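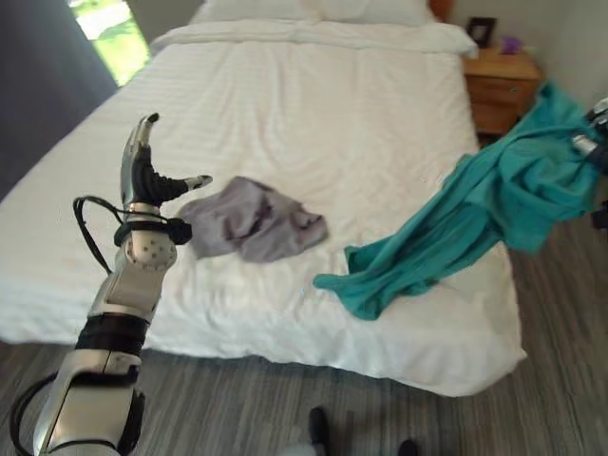
Última modificación de esta página: 11 de mayo de 2021

Lista de revisión antes de enseñar una tarea al robot por control remoto
Puesto: dormitorio, tarea «ropa sobre la cama»
Revisa: Farzana Saha. Opera: Rami Chamoun.

1. Parada de emergencia al alcance del operador y de la segunda persona. CONFORME.
Comentario: probada dos veces, una desde cada mando.

2. Cables de los brazos. CONFORME CON NOTA.
Comentario: el cable negro hace un arco por el lado de la muñeca izquierda. Hay que mirar que no se enganche con la ropa cuando el brazo baja.

3. Suelo despejado en la zona de la base. CONFORME.

4. Mano abierta y sin carga al comenzar la demostración. CONFORME.

5. Retraso entre el guante del operador y la mano. CONFORME.
Comentario: medido 277 ms, el límite nuestro es 310 ms. Si pasa del límite se para la sesión y se avisa a Moussa. 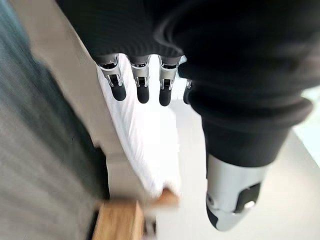 6. Fuerza de cierre de los dedos. PENDIENTE.
Comentario: Rami pide bajar un poco el valor para telas finas. Yo prefiero no cambiarlo en medio de una serie, porque después las demostraciones no se pueden comparar. Lo decidimos en julio con la gente de Pernbridge.

7. Fundas de tela en las manos. CONFORME.
Comentario: la funda no debe bajar hasta las puntas de los dedos. Revisar otra vez después de cada pausa.

8. Espacio en el registro de Brollis. CONFORME.
Comentario: llevamos 1,014 demostraciones guardadas y el plan era de 1,000. Las malas también se guardan, pero con su marca.

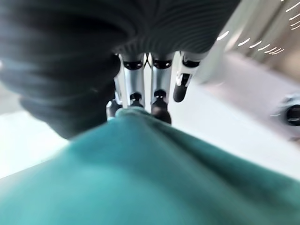
¿Se puede corregir la tela con la mano mientras el robot está en modo de enseñanza?
Primero se pulsa la pausa y se espera la luz fija; solo entonces entra una persona en la zona. La demostración interrumpida se marca y se repite desde el comienzo.

9. Firma del operador y de quien revisa. CONFORME.
Comentario: falta copiar esta hoja en la carpeta Kondivdale.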